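Home Tickets Data Releases Status Log in

Mug counts too high on the packing set
2023-07-07 | By the Clisberg data desk | 5 min read

Status: open
Component: Murnine auto-labeler, Stikden export
Severity: medium (we say high)

Summary

We gather hand-guided examples for a packing policy at the Clisberg bench. A person drives the gripper, the wrist camera records, and every episode goes through Murnine to get its object labels before anything is trained on it. The last batch was 2,077 episodes. Murnine reported mugs in 59 episodes that have no mug in the task list. The first reply on this ticket said the operators had probably left mugs lying on the bench. We checked before accepting that, and we don't accept it.

Steps to reproduce

1. Pull the packing batch through the Stikden export with default settings.
2. Run Murnine with the stock kitchen-and-desk vocabulary.
3. Filter for "mug" where the task list has none.
4. Open the hits at full size. The thumbnails are too small to judge anything from, and we suspect that is how this got through review in March.

Expected: no hits, or a handful from real clutter.
Got: 59 episodes, several with two mugs labeled in the same view.

What we tried

Entry 1. Raised the confidence cutoff. The support reply promised this would "clear up the noise." It removed some of the false hits and a good number of true tape and box labels along with them. The mug hits that survived were the confident ones, so the cutoff is the wrong knob. Put it back.

Entry 2. Turned on the blur filter. The theory from the vendor side was that fast wrist motion smears the picture and the labeler guesses. Plausible, and we would like it to be that simple. With the filter on, 33 of the 59 episodes dropped out and 26 stayed. The 26 include some of the sharpest views in the batch. The filter also threw away the approach part of a lot of good examples, which is the part the policy most needs. An approach is supposed to have motion in it. Turned the filter off again.

Entry 3. Reread the operator notes. No mug is written down for these episodes. Notes are only as good as whoever filled them in, so we aren't leaning on this one.

Entry 4. Went through the 26 by eye. The labels sit on shadows. Strong side light throws outlines onto the pale surfaces and the cardboard, and a handle outline with a bright hole in it is about as mug-like as a flat thing can get. Whether a real mug was standing somewhere out of view is a separate question. If one was, it still isn't where the label says it is, and a policy that learns to close on that spot will close on a box wall.

Entry 5. Asked for depth to be used as a check. Was told the labeler "already takes geometry into account." We asked how. No answer yet - the ticket went quiet at that point and was nearly auto-closed. Please don't auto-close it.

Entry 6. Ran the Demchenko relabel script on a sample of 1,000 episodes outside the hit list. It found more of the same kind, mostly on the insides of open boxes. We haven't gone through those one by one and won't quote a count until we have. The script has its own problems, and we don't want to swap one number we can't trust for another.

Wrist views

The first one is what the blur theory was built on: badly smeared, blue fingers at the bottom with a cardboard box beside them, and gray shadows over the white surface to the right, one with a rounded, ring-like outline. The second has a mug shadow on the inner wall of the open box, handle and all, plus ring shapes lower down. There is a roll of black tape in the near corner.
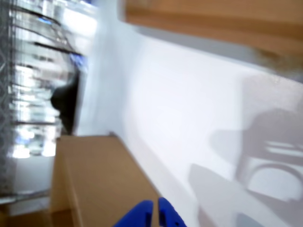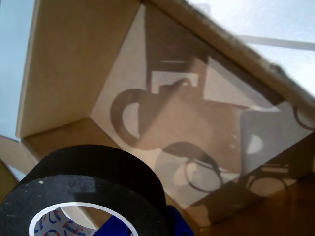 Reply to the proposed fix

The suggestion in the thread is to delete all 59 episodes and carry on. We can live with losing 59 out of 2,077. What we object to is treating the deletion as a fix. Nothing in the labeler changes, the light at the bench doesn't change, and the next batch comes in with the same labels on it. We would also be removing the very examples where the policy has to cope with a lit box wall, and then acting surprised when it can't.

The other suggestion was to hang a curtain. Fine for a week. The places this is meant to work will have windows.

What we are asking for

- Leave the 59 in, with the mug labels stripped and a "shadow" tag added. The Stikden export has a free tag field, so this needs no code.
- Keep the blur filter off by default for wrist views. If it has to be on, apply it per frame and leave the episode whole.
- Tell us what "takes geometry into account" means, with the setting name.
- Add shadow-only views to the labeler's own test set. We can supply some. We'd want to see the before and after scores, both of them, on the same views.
- Correct the March release note, which says false object hits were resolved.

Open questions

Does the policy even look at these labels at the point of closing, or only when the episode is sorted by task? We've been told both. If it is only sorting, the damage is smaller than we fear and we'd drop the severity to medium without a fight.

Does the second ring shape get its own label or get merged into the first? The export shows it both ways depending on the version.

Next check: after the relabel sample has been gone through by hand. Training on this batch stays on hold at our end until then.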